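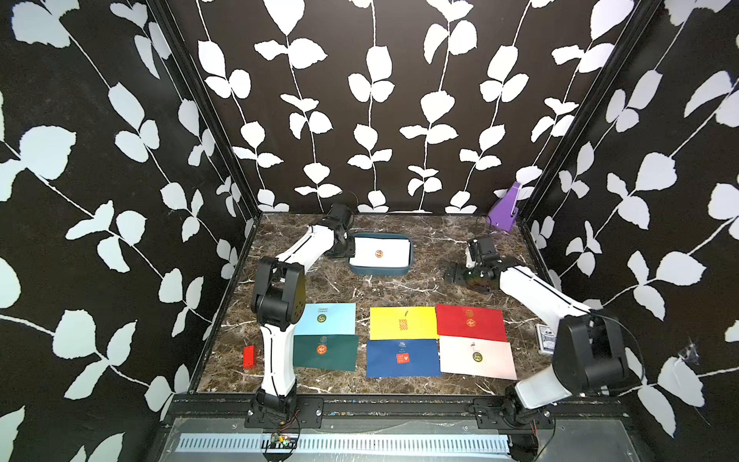

Envelope sorting on the marble-look top, both arms over the work.

I get more mail about the two-arm bench than about anything else on this page, and most of it asks the same thing: what should I set aside before I buy? So I'm putting my budgeting tips in one spot. I run a small card and stationery workshop (wedding suites, mostly, plus a mad rush of thank-you cards every August) and I've been through the buying part twice now, once badly.

Start with the job, on paper. Before I looked at a single arm the second time, I wrote down every chore I wanted off my hands and how heavy the thing being lifted was. Envelopes and cards weigh next to nothing! My first time around I paid for lifting power I never used, and the money would have been much better spent on grippers. If you're handling paper, ask about the fingers first. Can they be swapped? What does a spare pair cost? Order the spares with the arm so you only pay shipping once.

Measure your reach with string. Tie a piece as long as the arm's stated reach, hold one end where the base would go, and swing it over your table. I do this with two strings now, one per hand, and my friend Diane Fehr holds the other ends. You want the two circles to overlap over the spot where things get handed from one side to the other – for me that's the tray. Knock a few inches off the number in the brochure, too. An arm at full stretch is no good for anything fiddly.

Mount both arms on one rail. I've had them on separate clamps, and I was forever nudging one and having to set everything up again. A metal rail along the front edge costs more than clamps and I'd buy it before anything fancy. Use all the screws.

Don't skimp on the walls. I like an enclosed bench because it keeps sleeves and elbows out, and it gives you somewhere to put pattern. Peel-and-stick wallpaper is cheap and wipes down fine. I went with a black and white leaf print and bought 4 rolls, which left me enough to patch a corner. If you plan to use a camera to find your envelopes, ask the seller whether a busy background will bother it, and get the answer in writing. Same goes for a shiny or veiny tabletop. Theresia Aigner, who talked me through my second order at Mayrhofer, told me to send her a photo of the surface before paying any deposit, and I pass that on to everybody.

Now the money part. I split my budget into the arms, the bench, and the leftovers, and the leftovers are where people come up short. Mine had cables, power supplies, a stop button, screws, trays, spare fingers, and a little control board I had to buy again after I dripped tea on the first one. Put 22 percent of the total aside for that kind of thing. I did, and I spent almost all of it.

Price your time as well. It was six weeks before the Arska bench was doing anything I'd call useful, and I was still stuffing envelopes by hand every evening. Don't schedule a delivery right before your busy season (guess how I know). If you can, borrow or rent first. Corina Zürcher rented a pair for three months before she bought, and she ended up choosing a smaller model than the one she'd had her heart set on.

Questions I'd ask any seller, in no special order:
Is the software a one-time price or a yearly one?
Who pays the shipping if an arm has to go back?
Can I buy a single joint, or do I have to replace the whole arm?
How long are the cables, and can I get longer ones?

One last tip, for planning your test runs. Practice with the colors and sizes you really sell. I lay out a mix, bright yellow next to royal blue, pale pink next to red, with a seal or a sticker on the front, and I let a few overlap at the edges. Neat little rows with gaps between them are easy, and a bench that only manages those won't save you much on a real order. Throw in something boxy too, like a deck of cards. Leftover envelopes from old jobs are perfect for this, so start a shoebox of them now, well before the bench shows up.

I'll do a separate page on trays, as I have opinions about lips and corners. If you've bought used, write and tell me what you paid and what broke – I'd love to add a bit about secondhand arms.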